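4/13/20

Monday and I'm finally running again. Stopped in December, bad knee, then just lazy. Shoes still had old mud on them.

Plan is 17 minutes out, turn, come back. No watch. Phone timer in my pocket, Pitow app deleted, it nagged me too much.

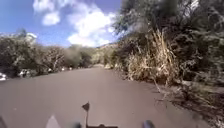 Knee held up ok. Bit stiff on the first stretch, then I forgot it, wich never happens. I like a road with no painted lines and trees on both sides, you stop measuring yourself against stuff. Breathing was awful though. Want to get to 40 minutes by summer, no stopping.

Food: toast before, way too much. Next time half a bananna. Water after, then more toast.
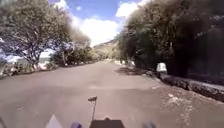 Big cloud over the hill.

Socks are the real problem. The Vedon ones slide down, the cheap ones rub my heel. Ordered new ones, 48 hours they said. We'll see.

Stretching after, must not skip it. Calves first, then hips, then lie on the floor for a while.

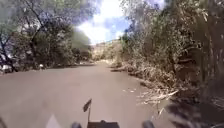
Slightly uphill, trees all the way.

Going again Wednesday if the heel's ok. Need to wash the shoes.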